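Brernley Releases Revised Width Standard for Office Filing Labels

PLAKSTEAD, Jul 6, 2020 – Brernley, a supplier of paper filing products to offices, clinics and schools, has released a revised width standard for its adhesive folder labels. The standard applies to all labels in the Jitpraphai line and replaces the three separate size tables that customers have used until now.

Under the revised standard, folder labels are supplied in two widths. The narrow width fits single-tab folders and index dividers. The wide width fits hanging folders, box files and binder spines. Label height stays the same across both, so existing printer templates need a change to the left and right margins only.

The company has also changed the label stock. The new stock weighs 70 grams per square meter and has a matte face that accepts laser toner, inkjet ink, pencil and ballpoint pen. The adhesive is a removable grade. It is intended for folders that are relabeled at the end of a project or a school year, and it should not be used on plastic covers that have been treated with silicone.

"Customers were ordering by the old table and receiving labels that were slightly too wide for their tabs," said Waraporn Rungrueang, product manager for paper goods at Brernley. "The corners lifted after a few weeks in the drawer. We measured the tabs our customers use, and two widths covered them."

Work on the standard began in December, when the company's Plakstead office started collecting folder tabs returned with label complaints. Tabs were measured at the fold and at the outer edge, and the smaller of the two readings was used. Most complaints concerned folders with a tapered tab, where a label that fits at the fold extends past the edge at the top.
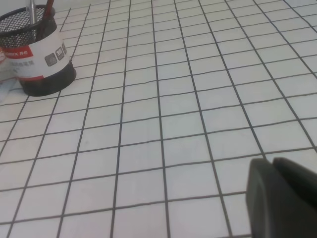

Can labels bought under the old size tables still be used?

Old stock remains usable on any folder it already fits, and it may be mixed with the new labels in the same drawer. Customers who print in batches should keep the old template for old sheets, as the margins differ between the two.

Labels are packed in sheets of 20. Each sheet has a tear-off strip along the short side that shows the width code and the batch code. The width code is the letter N or W. Order forms that still carry a three-digit size code will be accepted through the end of the year, and the code will be converted by the sales desk before shipping.

Color bands have been kept. Red, blue, green and yellow are offered in both widths, along with plain white. The gray band has been withdrawn. Customers with gray-band filing systems may order remaining stock directly from the Plakstead office while supplies last.

Lamduan Nuchit, who maintains the print templates, said the files were tested with common word processing software before release. "The main source of error is page scaling," Nuchit said. "The print setting has to be at actual size. If the software is set to fit the page, each row moves down a little, and by the bottom of the sheet the text is on the cut line."

Brernley recommends printing one test page on plain paper and holding it against a label sheet before printing a full batch. Sheets should be stored flat in the original sleeve and fed through the printer once only. Partly used sheets can be labeled by hand.

Templates for both widths are supplied on request at no charge. A printed conversion chart listing each old size code with its replacement is included in every carton shipped from this date. Schools and clinics with standing orders do not need to take any action, and their next delivery will be filled under the new codes.

Benedetta Greco is the contact for account holders with questions on standing orders. Questions on templates and printing should be sent to Lamduan Nuchit.

Media contact:
Ngaio Merrick
Press Office, Brernley
Plakstead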